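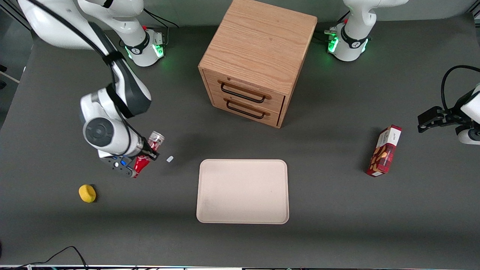
Hernari Manipulation Group, Data Collection Section

Two-arm tabletop station: set-up and recording guide
Section 6. Recording demonstrations
Revised 13/09/2023

6.1 Scope

This section covers the recording of demonstration episodes on the two-arm tabletop station. It applies to the Drudcombe and Campbell stations, which share the same arm layout and the same recording software (Ultanden). Mechanical installation, arm calibration and network set-up are covered in sections 2 to 5 and must be complete before any episode is recorded.

Left and right always refer to the robot's left and right. From the fixed scene camera the two are reversed: the robot's right arm is on the left side of the view, and its left arm is on the right side. Log entries, fault reports and episode notes must use the robot's left and right.

6.2 Terms

Episode: one continuous recording of one task, from the start command to the stop command.

Batch: 50 episodes of the same task, recorded with the same object set.

Task line: the short written instruction stored with each episode. It is used as a training label and must match what the arms do.

Reset: returning the objects and arms to a valid start layout between episodes.

6.3 Object set for drawer and tray tasks

The standard object set consists of:

- two-drawer wooden cabinet with black bar handles
- cream tray with a raised rim
- red drink can
- red cardboard snack box
- yellow sponge

Use the listed items only. If an item is damaged, replace it with one of the same colour and shape and record the change in the batch notes. Do not mix old and new items within a batch.

CAUTION: Cans must be empty and rinsed. Liquid on the mat or in a gripper will require the station to be taken out of service.

6.4 Preparing the station

1. Check that the emergency stop is released and within reach of the operator's seat.

2. Switch on the arm controllers, right arm first. Wait for the status lights at the bottom of both bases to turn green. Any other colour means that the arm is not ready; see section 8.

3. Check the cable on the outside of each arm. It must form a loose loop with enough slack for the wrist to turn through its full range. A cable that pulls tight at the wrist will be felt in the recorded joint torques and will spoil the batch.

4. Wipe the mat. Remove tape ends, labels, packaging scraps and tools.

5. Move both arms to the ready pose and open both grippers.

6. Start Ultanden and select the station profile. Confirm that the scene camera and both wrist cameras report 30 frames per second.

7. Switch on the overhead lights and close the blinds. Allow the camera exposure to settle before locking it.

NOTE: Exposure is locked per batch. If the lights are changed after the lock, end the batch and open a new one.

6.5 Placing the objects

1. Place the cabinet at the back of the work area, in front of the bases, with the drawer fronts turned toward the right arm. Both drawers must be closed at the start of the episode unless the task line states otherwise.

2. Place the tray on the operator's side of the cabinet. Leave enough space for a drawer to open fully without touching the tray.

3. Place the can and the sponge on the right arm's side of the tray.

4. Place the snack box on the left arm's side of the tray, lying flat. Its angle is to be varied between episodes.

5. Step back behind the floor line before enabling the arms.

Shift every loose object between episodes. Models trained on fixed layouts learn the position and ignore the object, and the fault does not show until the evaluation runs. The position sheet generated by Ultanden gives a suggested layout for each episode. It is a guide to spread only, and placement by eye is acceptable.

CAUTION: Do not reach over the mat while either arm is enabled, including to straighten an object. Disable both arms, make the adjustment, and enable them again.

6.6 Recording an episode

1. Read the task line aloud from the screen. Where it names an arm, that arm must make the first contact.

2. Press the start pedal. Hold both arms still for one second so that the opening frames show the start layout.

3. Move the working arm to the object at a steady pace. Approach the can with the fingers across its body. Do not grip it by the rim.

4. Close the gripper until the object is held firmly. The can is thin-walled, so use the soft grip setting. The snack box also requires soft grip. The sponge may be taken at either setting.

5. Lift clear of the tray rim before moving sideways. The can may be carried upright or on its side. Both are wanted, and the batch should contain a fair share of each.

6. Keep the idle arm in view with its gripper open, unless it is needed for the task. It should stay to its own side of the tray. Do not park it over the cabinet.

7. Release the object at the target. Withdraw the fingers along the line of approach, and hold still for one second.

8. Press the stop pedal.

The time limit for a single-object episode is 30 seconds. Ultanden closes the recording at the limit and marks it as incomplete.

NOTE: Small pauses and corrections are acceptable and should be left in. An operator who misses the first grasp and recovers has recorded a useful episode. An operator who misses, stops, and repositions the object by hand has not; discard the episode.

6.7 Accepting or discarding

After the stop command, the episode plays back at double speed. Mark it Accept, Discard or Review.

Discard the episode if:

- a hand or sleeve enters the view after the start command
- the arms touch each other
- the cabinet moves when no drawer is being opened
- the final state does not match the task line
- a camera has dropped frames

Mark Review if the object was placed correctly but came to rest touching a second object, or if the grip setting was changed partway through. Review episodes are checked by the section before they are released, and do not count toward the batch until then.

Do not discard an episode for being slow, untidy or different from the previous one.

6.8 Batch targets

A full task requires 800 accepted episodes. These are to be split among at least 6 operators, as individual driving habits show up strongly in the trained behaviour. No operator should record two full batches of the same task in succession.

Episodes recorded before the July software update carry the old gripper scale. They remain usable but must be passed through the conversion tool first. Do not merge them by hand.

6.9 Task lines

Task lines are written in plain present-tense instructions with one action per clause. Accepted forms include:

Put the can in the tray with the right arm.
Open the top drawer and put the sponge inside.
Pick up the snack box with the left arm and put it on the tray.
Close the bottom drawer.

Use "top" and "bottom" for the drawers. "First" and "second" were used in early batches and have been withdrawn. Use "can", not "tin" or "drink". Object colour is given only when two objects of the same kind are on the mat.

6.10 Ending a session

1. Place any held object on the mat and open both grippers.

2. Return both arms to the rest pose using the screen control. Do not lower an arm by hand with its brakes engaged.

3. Close the batch in Ultanden and wait for the upload to report complete. Leave the controllers powered during the upload.

4. Check the finger pads for wear and paint transfer. Clean with a dry cloth. Solvent softens the pads.

5. Return the loose objects to the labelled tub. The cabinet may stay on the mat.

6. Switch off the left arm, then the right arm, then the lights.

If the upload fails, do not restart the recording computer. Note the batch number in the station log and report it to the section before the next session begins. Local copies are kept until the upload has been verified, after which they are cleared automatically.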